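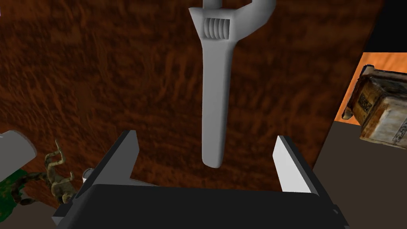 项目进展 / 设备与采购

Lirketholm 工具间自动收发项目：期中进展报告
提交对象：Peltonen 基金设备资助组，Kerttu Eskola
报告单位：Pedton 维修车间
覆盖期间：立项至八月底

一、先说结论

本期没有签采购合同，设备款一分未动。资助协议里写的节点是“八月底前完成机械臂及末端夹爪选型并下单”，选型做了一半，下单没有做。这一条按未完成登记，我们不申请改写成“基本完成”。

没有下单的理由在下文逐条写明。概括起来，供应商 Flurnemico 给我们看的和我们自己跑出来的，到目前为止都是仿真结果，而我们要花的是真钱，买的东西要放进一间每天有人进出、地上有油、工具柄上也有油的屋子里。车间里有人觉得我过于谨慎，也有人认为早该停掉。两种意见我都记录在第七节，供资助组参考。

二、项目要解决的事

提醒一下背景，因为资助组今年换过经办人。Pedton 车间的工具间目前靠人工登记借还，早晚交班时排队。申请书里设想的做法是：一台机械臂装在工具墙前，按借用单取下工具，放到窗口的托盘里，归还时再挂回去。工具墙上的挂具沿用现有的，不另外改造。

“不另外改造”这几个字是申请书里写得最轻松的一句，也是这几个月让我们最费劲的一句。现有挂具是多年陆续加的，钩子长短不一，有的工具头朝上，有的头朝下，还有一些两件共用一个钩。申请书是我写的，这个责任在我。当时我想的是人能伸手拿到，机器大概也能拿到。现在看，这句话应当删去，或者至少在预算里给挂具留一行。

三、本期做了什么

1. 工具清单

从借用登记本里挑出借得最勤的工具，共 15 种，作为首批对象。活动扳手排在前面，其后是梅花扳手、几种螺丝刀、卡簧钳、橡胶锤等。原计划要收进来的扭力扳手没有列入，车间校准负责人不同意让任何没有经过验收的设备碰它，我认为他说得对。

清单定下来以后，我们又把每种工具在墙上的挂法拍照存档，量了钩子伸出墙面的长度和相邻两件之间的空隙。量出来的数据比预想的难看。有几处空隙，人的手是侧着插进去的，平行夹爪张开以后两边都要占地方，能不能伸进去要看具体型号的手指厚度。Flurnemico 的样本上给了夹爪行程，没有给手指在最大张开位置的外侧宽度，我们写信问过，回复附了同一份样本。

2. 仿真抓取

抓取仿真由车间自己的工程师搭建，模型一部分是自己画的，一部分取自公开的模型库。每种工具跑 300 次，起始位置和角度在给定范围内随机变化，夹住并保持到规定时间算一次通过。按我们定的通过线，15 种工具里有 13 种过线，剩下的两种是卡簧钳和一种短柄螺丝刀。

页首的画面取自活动扳手那一组，扳手悬在张开的两指之间，柄朝下，夹爪还没有合拢。活动扳手是过线的一种，单看数字相当漂亮。我对这个数字的信任有限，原因写在第四节。

3. 询价

向 Flurnemico 询了整套的价，包括机械臂、控制柜、平行夹爪、安全围栏和现场调试。第一次报价没有把围栏算进去，第二次算进去了，同时调试天数少了。我们要求对方把两次报价的差异逐项列出，对方的答复是“总价具有竞争力”。总价有没有竞争力，要有第二家报价才知道，所以现在正在找第二家。资助协议并不强制要求多家比价，这是我们自己加的。

4. 安全与场地

工具间的用电容量够用，地面承重也够。窗口的位置要改，目前的窗口正对通道，围栏一立，叉车转弯就紧。改窗口的费用没有列在原预算里，估价单还没有到手，因此本报告不写数字。

四、对仿真结果的看法

这一节写得长些，因为上次沟通时资助组问过：既然仿真通过率不错，为什么不先把设备订下来，边安装边调。

第一，模型比实物干净。仿真里的活动扳手是一整块灰色的形体，表面光滑哑光，没有标记，也没有磨损。墙上那几把真扳手，柄上有多年磨出来的光面，有一把缠过胶带，还有一把的调节螺杆已经松旷，拿起来的时候活动颚会自己滑动。活动颚一滑，重心就变，夹持位置算得再准也会偏。仿真里那只调节螺杆只是外形，颚口开多大是固定的。借用的人还回来时颚口开多大，全看他最后拧的是哪颗螺母。

第二，摩擦系数是填进去的。工程师填的是一个常用值，他自己也说依据不足。我请他把这个值往下调，再跑一遍活动扳手，通过率跟着往下掉，掉得比我预想的快。手柄末端是圆的，两侧又收窄，夹偏一点就会转。这一轮复跑的次数不多，还不能写成结论，但足够让我不愿意在订单上签字。

第三，背景没有照着工具间来搭。仿真环境里摆的是一张木纹桌面和一些杂物，跟我们那面工具墙没有关系。对“手指能不能夹住扳手柄”这个问题，背景影响不大；对“夹爪能不能在不碰旁边工具的情况下伸到扳手跟前”，现有仿真等于没有回答。而后一个问题恰恰决定买哪种夹爪，甚至决定要不要买夹爪（吸盘和磁吸都有人提过，磁吸对铬钒钢工具可能更省事，对塑料柄的螺丝刀就没用了）。

第四，通过线是我们自己定的。定线的时候参考了人工收发的差错情况，可人工差错登记得很不齐全，拿错工具的会记，掉在地上捡起来再给的从来不记。拿一个不完整的基线去衡量仿真，得到的“过线”二字应当打折扣看。13 种过线，写进汇报幻灯片会很好看，我不希望它脱离上述条件单独被引用。

说了这么多，仿真也有它的用处。没有这一轮，我们不会知道卡簧钳这么难夹，也不会想到去量手指外侧宽度。它花的钱主要是工时，比买错一只夹爪便宜。我怀疑的是拿它来代替实物试验。

五、预算执行情况

设备购置：未支出。原因见上。

人工：按计划支出，略偏向仿真这一块，文档和培训两块尚未动用。

软件：未购买商业许可，使用的是开源仿真工具，这一行有结余。Flurnemico 推荐过他们自己的离线编程软件，按年收费，第一年免费。第二年以后的费用在报价单脚注里，字号很小。我们把它加进了全周期成本表，加进去以后，那份“有竞争力”的总价就没有那么低了。

备件：原预算没有这一行。夹爪的指垫属于消耗品，Flurnemico 说更换周期“视工况而定”。我们的工况是油污、金属屑、每天早晚两个高峰。请对方按这种工况给一个书面的更换周期，至今未收到。

培训：原预算按一次集中培训编列。车间班组长提出，倒班的人不可能同时到场，需要分批。分批后的费用会高一些，待定。

需要向资助组说明的是，原预算把绝大部分钱放在机械臂本体上，周边的东西压得太低。现在逐项往外拎，围栏、窗口改造、挂具、指垫、软件续费，哪一项都不大，加起来就不能装作看不见。如果总额不增加，就要在机械臂型号上往下走一档。往下走一档之后负载是 5 公斤，首批工具单件都在这个范围内，问题是夹爪自身的重量也要算在负载里，这一点样本上写得不够清楚，需要供应商书面确认。

六、风险

按我个人判断的轻重排列，没有打分，打分表上期用过，填出来每项都是“中”。

挂具。如果挂具必须改，工具墙要停用一段时间，车间得安排临时发放点。车间主管口头上同意，书面还没有给。

供应商。目前只有一家认真报价，这使我们在谈判中很被动。Flurnemico 的技术人员回答问题还算坦率，销售那边则习惯用演示视频作答。他们发来的视频里，工具整齐地摆在泡沫槽里，间隔均匀。我们提出寄几件自己的旧工具过去试抓，对方答应了，但附了一个条件，要先签意向书。意向书里有一条排他期，我没有签。

人手。搭仿真的工程师只有一位，他同时负责车间的两台老数控机床。机床一坏，项目就停，八月里停过。

需求本身。交班排队的问题，有一部分是登记本造成的。班组里有人建议先换成扫码登记，看看队还有多长。我认为这个建议应该认真对待，它花的钱只是项目的零头，如果扫码以后排队已经可以接受，机械臂的理由就弱了许多。写进给资助方的报告里不太常见，可是不写出来，下一期也会碰到。

七、不同意见

车间主管认为，设备交货周期长，现在不订，年内就装不上，仿真里的问题可以在调试阶段解决。他还指出，资助款有使用期限，过期未用要退回。后一点属实。前一点我不同意：调试天数在第二次报价里已经缩短，把没有弄清楚的问题都推给调试，超出的天数按日收费。

工具间的管理员倾向于不装。她的理由是现在这面墙她闭着眼也知道哪件在哪里，机器取一件的时间里她能发好几件。我们没有测过机器取一件要多久，仿真里的时间不包括认单、移动到位和避让，因此没法反驳，也没法证实。下期会把这一项测出来。

搭仿真的工程师希望至少先租一台。我支持这个方案，见下节。

八、下期计划与请求

1. 租用设备做实物试抓。租一台小型机械臂，配两种手指，一种直的，一种带 V 形槽。试验对象先取活动扳手、卡簧钳和短柄螺丝刀，用墙上真实的旧工具，带油，不擦。试验在仓库角落搭一段工具墙样板进行，挂具原样复制。

2. 同时试行扫码登记，记录交班时段的排队情况，与登记本方式对照。

3. 取得第二家书面报价，两家都须按同一份清单填写，清单里包括围栏、指垫更换周期、软件全周期费用和夹爪自重。

4. 补做带挂具和相邻工具的仿真，颚口开度和摩擦系数都设为变量。

租用费用原预算里没有，请资助组同意从设备购置款中调剂一笔，金额以租赁报价单为准，随附件提交。若资助组不同意调剂，第 1 项取消，我们会在没有实物数据的情况下做选型，届时我仍会建议不下单，所以请尽早答复。

另请 Kerttu Eskola 确认一件事：协议中的“下单”节点顺延以后，资助款使用期限是否一并顺延。车间财务口的理解是顺延，我读了条款，看不出这个意思。

附件：首批工具清单；挂具尺寸表；仿真通过率汇总（含参数）；Flurnemico 两次报价单及差异对照；机械臂租赁报价单。

附件中的通过率汇总表请连同参数页一起转发。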